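Simulated demos for a two-arm policy: how many do you throw away?

Board: Manipulation and Learning
Tags: simulation, teleoperation, imitation learning

pbunnag
Hello all. I am collecting demonstrations in simulation for a two-arm setup, and I would like to hear how other people decide which episodes to keep. My name is Panya Bunnag, I have posted in the hardware board before but this is my first time here.

The project is called Nautiyal. The arms are teleoperated in a simulated room with furniture, and the recordings go to a policy which learns by imitation. I do all the driving myself at the moment. Each session gives me 44 episodes, because this is where my hands begin to be tired and the quality goes down. The room layout is changed by a script between the episodes, and the textures also.

My problem is the following. After one session I watch everything again, and I mark each episode as good, bad or "hmm". The good ones are easy. The bad ones are also easy, for example when the arm hits the furniture and I must reset. But the "hmm" group was 35 percent last time and I do not know what to do with it. In these episodes the task is finished at the end, but on the way I hesitate, or I go back and try the approach again from another side.

I have read two opinions about this. One says that hesitation is poison, because the policy learns to stand still. The other says that the corrections are the most valuable part, because otherwise the policy never sees how to get out of a bad position. Both sound reasonable to me, so this does not help.

For reference, the view from behind the arms, which is one of the inputs for the policy. The floor is white and the cabinet on the right is dark wood in this layout.

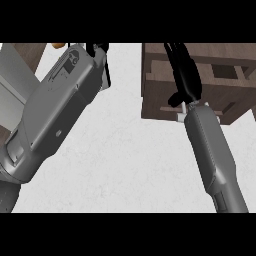

gritcombe_dan wrote that the label "hmm" is the whole trouble. You have put two different things in one box. Standing still while you think is one thing, and backing off to come in again is another. Cut the first, keep the second. I trim any stretch where both arms are under a small speed threshold for longer than two seconds, and I leave everything else alone. It took one afternoon to write and I have not labeled by hand since.

pbunnag
Thank you, this is a clear rule. But how do you treat the case when one arm waits for the other on purpose? In my task the left arm often has nothing to do while the right one works at the furniture. If both stop for a moment, it can be a real part of the motion - for example, I let the gripper close completely before I lift.

gritcombe_dan
Then make the threshold longer near gripper events. I ignore pauses if a gripper command changed shortly before. Not perfect but it catches most of them.

Skirier
I disagree with trimming, at least like this. If you cut frames out of the middle, you have a jump in the joint positions, and if your policy predicts chunks of actions it will see a step that no real arm can do. Did you check what happens at the seams?

gritcombe_dan
At that speed the arms have barely moved, so the jump is tiny. I looked at the plots.

Skirier
Tiny in the joints, yes. In simulation the objects are also moving, though. Something which was sliding or settling during the pause will teleport. With a heavy cabinet you do not see it, with a small thing you do. I would cut the episode into two and discard the pause between them, and never glue.

irkstead_lab
+1 to splitting. We had exactly this with drawers which were slowly closing by themselves after the gripper let go. After gluing, the drawer was open in one frame and half closed in the next. The policy was not visibly worse, but it made the debugging horrible, since every replay looked broken.

A different question for OP. Do you replay the actions in the simulator after recording? You can do it for free, and it sorts a lot of episodes without any opinion from you. If the replay with a small noise on the start pose still finishes the task, keep it. If it only works with the exact start, it was probably luck.

pbunnag
I replay, but without noise. I did not think about that. How much noise do you add?

irkstead_lab
Small on the base, a bit more on the object. Start so low that nearly everything passes and raise it until your good ones begin to fail. Then go one step back.

Skirier
Careful with this one too. If you keep only what survives open-loop replay, you select for easy layouts. Anything with a tight grasp will be thrown away and those are the ones you need most. Use it to sort, not to delete.

irkstead_lab
Fair. We use it for ordering the review queue, I should have said so.

mossy_encoder
I would go in the other direction and not filter at all for now. How many sessions do you have? With a small set, every episode you remove is also a layout you remove. Train once with everything, train once with only the good ones, compare. It costs you a night of computer time and then you have your own answer and do not need ours.

pbunnag
There are some 2 thousand episodes in total if I count the old ones, but the old ones use a different camera position and I am not sure they can be mixed. With the present camera it is much less.

Your suggestion is fair and I am a little ashamed that I have not done it. I was afraid to waste the training time. My plan is now:

Run A with everything from the present camera.
Run B with good only.
Run C with good plus "hmm", where the long pauses are split out in the way Skirier describes.

Same seeds, same number of training steps for all. I will put the pause rule from gritcombe_dan into the script, with the exception near gripper events.

gritcombe_dan
Same number of steps will favor B a little, it sees each episode more often. I would still do it that way, but write it down.

Skirier
Also keep some layouts out of all three runs for testing. The script that shuffles the room can give you these before you start.

pbunnag
Yes, I will reserve them first. The runs start on Sunday evening when the machine is free, and I will post the success rates in this thread, also if they are embarrassing.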